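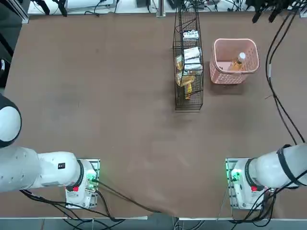

Figure 11.1 A tabletop with a tall black wire-mesh rack and a small group of containers and products, gathered to one side.

Chapter 11
Clearing a Surface

I used to think a table was a table. You put stuff on it, you take stuff off it, you eat your lunch at one end. Then I spent a winter helping Kamonchanok Chantharasri set up the packing room at Srithong, a small shop that mailed out soaps and hand creams, and I found out how much of a working day goes into hunting for things that are sitting right in front of you!

We had one big table in there and it was always full. Tape, scissors, somebody's gloves, a stack of order slips with a coffee ring on it (mine, I'm afraid). Kamonchanok would come in, look at the mess, and push everything over to one side with her arm. I thought she was being dramatic. But then she'd pack 36 orders before lunch, and I'd still be looking for the tape.

So this chapter is about the top of the table. Chapter 10 was all shelves and closets, places where things live. A tabletop is different, and I want you to start thinking of it as a place things pass through. Look at Figure 11.1 again for a minute and notice how much plain brown surface there is. The containers and products are kept together toward the upper right, and the rack is narrow and set lengthwise, running away toward the far side. I love a tall, narrow rack. You'll hear a lot about them in Section 11.3, probably more than you wanted.

You'll also spot some scuffs and a darker smudge on that surface. Please don't skip over those! Marks on a table are worth reading before you move a single thing, and in Section 11.2 we'll sketch the marks on a table of your own and compare them with where you like to work.

There are two words I'll use all the way through. The "open field" is the part of the surface you keep free for the job. The "cluster" is the group of things you've pulled together so they stay out of the open field. Bongani Zwane, who taught this course before me, called them the lawn and the flower bed, and if that sticks better in your head, go ahead and use it. I still do when I'm tired.

Before you read on

Pick a table, desk or counter you use every day. Leave it exactly as it is (no cheating, I mean it) and draw it from above on a sheet of plain paper. Shade in the open field. Circle every cluster, even the sad little one made of pens and a dead battery. Then write down the last 3 things you did there and which part of the surface you used for each. Keep the drawing, as you'll need it for Exercise 2 at the end of Section 11.1.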